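Section 5: Running the open day demonstration

You've got the simulator installed, the house loads, and the robot stands up without falling over. Great! Now comes the fun part, which is showing it to people. This section covers the walk-to-kitchen demo we run at the Ellstead open day, from switching on the big screen to resetting between groups. It was written for Heltine staff, but visiting schools are welcome to run it too.

Before the doors open

1. Start the demo computer and log in as "visitor". The visitor account can't save over the house files.

2. Open the launcher and choose Ratemby House, then Evening Lighting. Daylight works too, but evening looks wonderful on a projector.

3. Wait for the status bar to turn green. The first load of the day is slow, so do this while the coffee is brewing.

4. Set the camera to Follow. Leave the distance slider at 200.

5. Press Home once. The robot goes to its start point on the carpet, facing the kitchen.

Note: If the robot starts facing the stairs, the old start file is loaded. Close the launcher, pick start file 429 and open the house again.

Running the demo

6. Tell the group what they're about to watch. One sentence is plenty - "we're asking it to walk to the kitchen" - and then let them look.

7. Press Walk. Keep your other hand near the space bar, which pauses everything.

8. Pause partway across the room and let people study the pose. Children love to copy it, and it's a lovely way into talking about balance. Try asking them where they feel their own weight when one heel comes up.
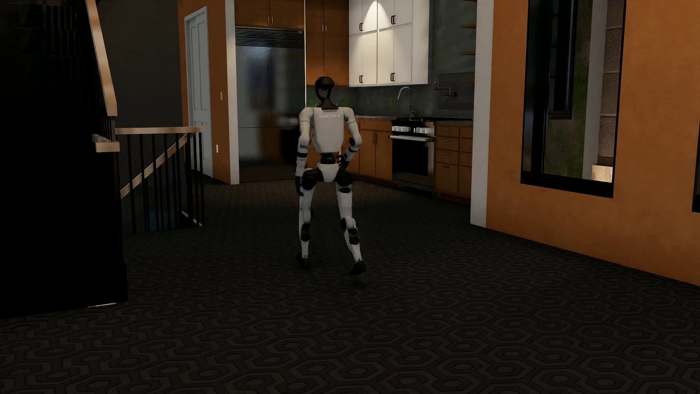
Sanne Bakker would pause twice, once early and once close to the counter, and let the visitors guess the next step before pressing Walk again; her groups got so loud with their guesses that the room next door came in to watch.

If you have time for that second pause, do it! Two pauses fit easily into a normal visit. With a very large group, stick to one and leave more time for questions.

9. Press Walk again to finish the route. The robot stops by itself when it gets to the counter.

10. Offer the controls to a visitor. Turn on Gentle Mode first (Settings, then Speed), which limits how fast the robot can turn.

Caution: Do not switch houses while the robot is walking. The program will freeze and you'll be restarting it in front of everyone.

Caution: Tape down the projector cable before the first group comes in.

Between groups

11. Press Home and check that the camera is still on Follow. Visitors find the camera keys very quickly.

12. Turn Gentle Mode off again for your own run.

13. Write any odd behavior in the Wei notebook next to the keyboard, with the time of day. Cheng-en Mok reads it on Thursday and sends fixes before the next open day.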